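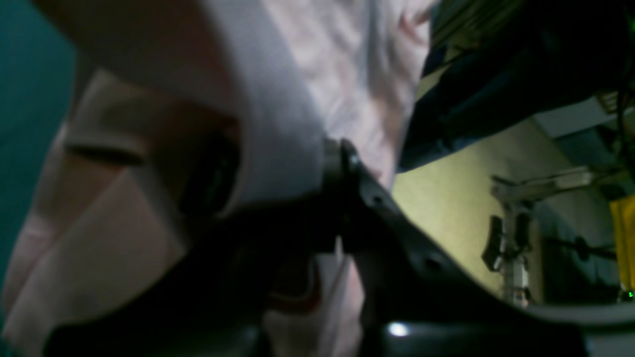

Pink shirt, close up, from the wrist camera. Folding season has begun!

Catriona Baird
April, 7.40 pm

1/ Right, a thread about what the robotics club is up to this term, as a few of you asked. We are teaching a pair of arms to fold a T-shirt. It sounds like a small job. It has eaten our entire spring and I'm loving it.

2/ The project is called Nadero (Dougal Buchanan picked the name and won't say where it's from). Two arms, a camera on the wrist, and a person driving the whole thing by hand while it records. Then we train on the recordings and see what it picked up from us.

3/ So far we've got 252 recorded folds, done by whoever was free. You can tell who was driving within a few seconds. Dougal goes in slowly and pats everything. I snatch. The model has learned a bit of both, which makes for some very odd sleeves.

4/ The hardest bit is picking the thing up -- cloth doesn't have a handle. Grab too little and it slips out, grab too much and you get a fistful of both layers and have to start again. 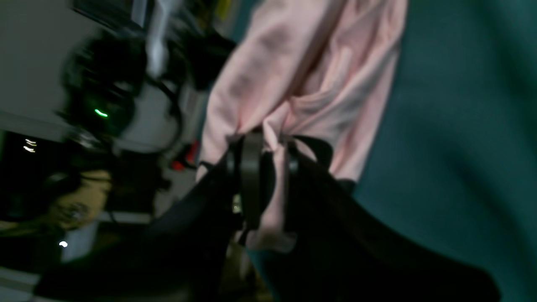

5/ We lost two whole evenings to that. What helped in the end was being fussier about the practice runs. If the person driving had a messy grab and then fixed it, we used to keep the recording anyway. Now we mark the messy part and train on it separately, so the arms get some practice at recovering too.

6/ Scores, for those who like scores! In our last test we gave it 32 goes at a half fold. It managed 25. Before Allau (that's our second version of the training code, the first was Gumura, may it rest) we'd have been thrilled with ten.

7/ The sleeves are still a pain. Tuck one in and the collar rides up, sort the collar and the sleeve pops back out. If anyone has done this with short sleeves and two grippers, please tell me how you order the steps. I'm all ears.

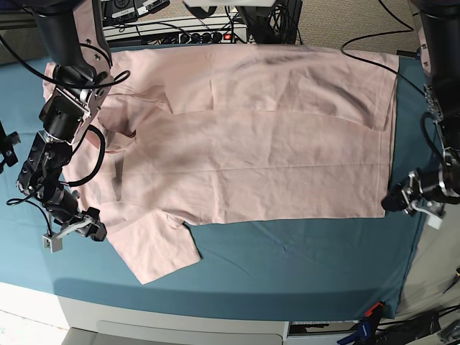
Laid out on the teal cover, an arm at each end. Collar needs a tidy.

8/ Next up is the Rankin Cup, where you get a shirt you've never trained on and 80 seconds to fold it. We're nowhere near that fast yet -- but the new first years are brilliant at driving and I've stopped worrying. Much.

9/ If you're a student here and fancy a go, come along. You don't need to know any code. If you've ever folded your own washing you're ahead of half of us.

Comments

mhairi_k: We do collar first, then both sleeves together. Doing them one at a time was hopeless for us.

Catriona Baird: Ooh, both at once! Trying that tomorrow, thank you.

tomasz.builds: Does it do fitted sheets

Dougal Buchanan: I pat because patting works.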